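Home Docs Downloads Issues Contact
Search this site Go

# Floltwood: snacks, plates and a table

Hi! I'm Ju-won Byun and I look after Floltwood, the little household-things set inside Trakley. This README covers the tabletop part: the snack basket, the dish rack and the tray. If you came for the cupboards or the laundry, those live in Akpalu and have their own page.

## What's in it

There are 411 clips in the main folder and a few leftovers in `extras/` that I keep meaning to sort (sorry). Everything happens on one white table. The usual layout goes basket on the left, wooden dish rack in the middle, tray on the right, and I've stuck to those three names in the labels all the way through. Early on I had "hamper" and "drainer" in there too, and searching was a pain!
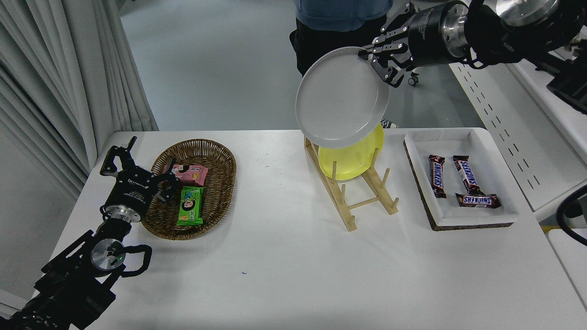 Plates are labeled by color and nothing else, so you'll find `plate_white`, `plate_yellow` and `plate_green`. I went back and forth on calling the green one mint, and then I got tired of typing it. A plate counts as `in_rack` only when it's standing in a slot by itself. If it's still being held, it's `held`, even when it's this close to the rack.

Snacks are a bit messier. The packets are `snack_pink` and `snack_green` (both have a cartoon face on the front, which people seem to love), and the Snickers bars are just `bar`. I don't number the bars. I tried for a weekend in April and kept mixing them up, so if you need to follow one particular bar, you'll have to add that yourself.

One more thing about the tray: it's white and shallow and it sits on dark brown wood. The label covers both parts together. The same goes for the basket, rim and all, but whatever is lying inside gets its own label. When one packet overlaps another I label both, and the outline of the lower one stops where the top one begins.

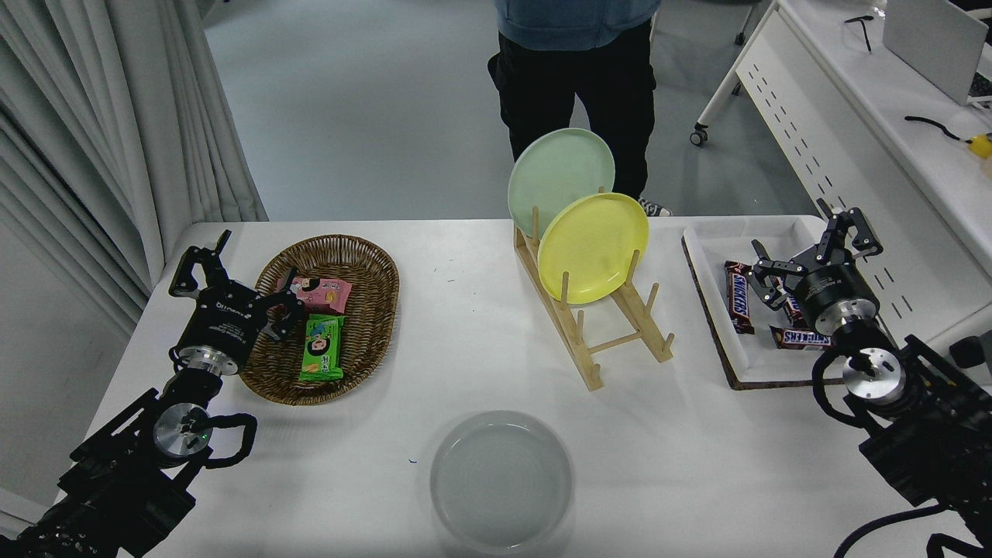

## Changes

Version 2 came out in June 2026. I fixed more than 723 labels, mostly plates marked `in_rack` too soon, and renamed the folders so they sort properly on Fasargate. Old links to version 1 still work for now, but please update your scripts when you get a minute.

Found a wrong label? Send me the clip name and the label you'd expect, and I'll take a look.

Contact: Ju-won Byun | © Trakley | Back to top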